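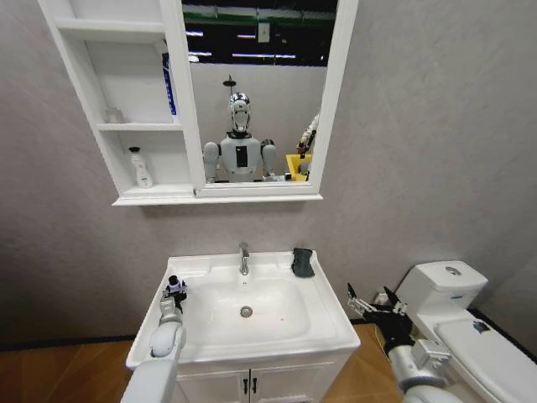 I'm writing a book about home remedies and I need people to talk to me. It's called The Cupboard Doctor, it's an illustrated history of the stuff families kept in the house for coughs, burns, bad stomachs and "nerves", and Plolivgate Books are bringing it out in their Sota series (the big square ones with far too many pictures in, if you've ever had one fall on your foot). I've got plenty on the grand end of things, the apothecaries and the travelling quacks and the leech sellers. What I haven't got enough of is ordinary homes. I want to know what went on a plain white wall cabinet like the one at the top, with the open shelves down one side of the mirror and a pump bottle on the lowest one, and what your gran would have put there before anybody had heard of a pump bottle. Goose fat? Iodine? A tin of something green that was good for everything?

I've spent most of this year reading the Chaudhry papers in Skarnham, a lovely messy archive left by a family of chemists, and there are 537 handwritten recipes in it. Some of them are perfectly sensible. One is a cure for hiccups that calls for vinegar, a feather and the help of a neighbour. They're brilliant, but they only tell me what the chemist sold and not what people did with it once they got home, and that's the chapter I'm stuck on!

Who I'm looking for

Anybody, really, as long as you're over 16 and you can remember, or were told about, a remedy used at home. You don't have to be old. You don't have to be British either, and I'd especially like to hear from people whose families brought their remedies with them from somewhere else, because the archive is thin on that and I don't want the book to be. Retired chemists, district nurses and school matrons, please do get in touch too. I've only managed to speak to one matron so far and she was worth the whole train fare.

I'm not after medical advice and I'm not testing whether any of it works. If you're selling something, sorry, this isn't for you.

What you'd be doing

Having a chat with me, mostly. By phone or video for now, for obvious reasons, and usually for an hour or so, though I do go on a bit and you're allowed to tell me to stop. I'll record it if you're happy with that and send you the typed version, and you can cross out anything you don't like before I use a word of it. You can be named, or go by a first name, or be "a woman in Skarnham", whatever suits.

If you've got old labels, tins, recipe books or household notebooks, Rukhsana Sethi would love to see them. She's designing the book and is much fussier than I am, so phone snaps are fine to start with but she may ask to borrow the real thing for a proper photograph. Plolivgate will pay the postage both ways and insure it. Please don't post us anything with the contents still in it. We've had one leak already and my desk smells of camphor.

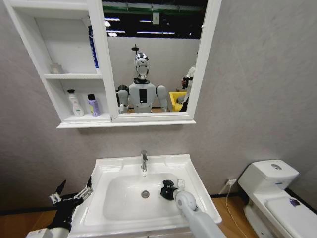 What you'll get

There's a £13 book token for each chat, which I know isn't a fortune, and a copy of the finished book with your name in the thanks if you want it there. Anyone whose things are photographed gets a fee on top, and Rukhsana will agree that with you before anything leaves your house.

How to get in touch

Send me up to 300 words telling me who used the remedy, where they lived, what was in it and what it was meant to cure. Spelling doesn't matter and neither does finishing the story, I can ask you the rest. If writing isn't your thing, leave a message with the Plolivgate office and say it's for Hiba, and I'll ring you back.

I'd like to have all the chats done by the end of November, so sooner is better, but if you find this late write to me anyway and I'll see what I can squeeze in.

Hiba Haddad
11 October 2020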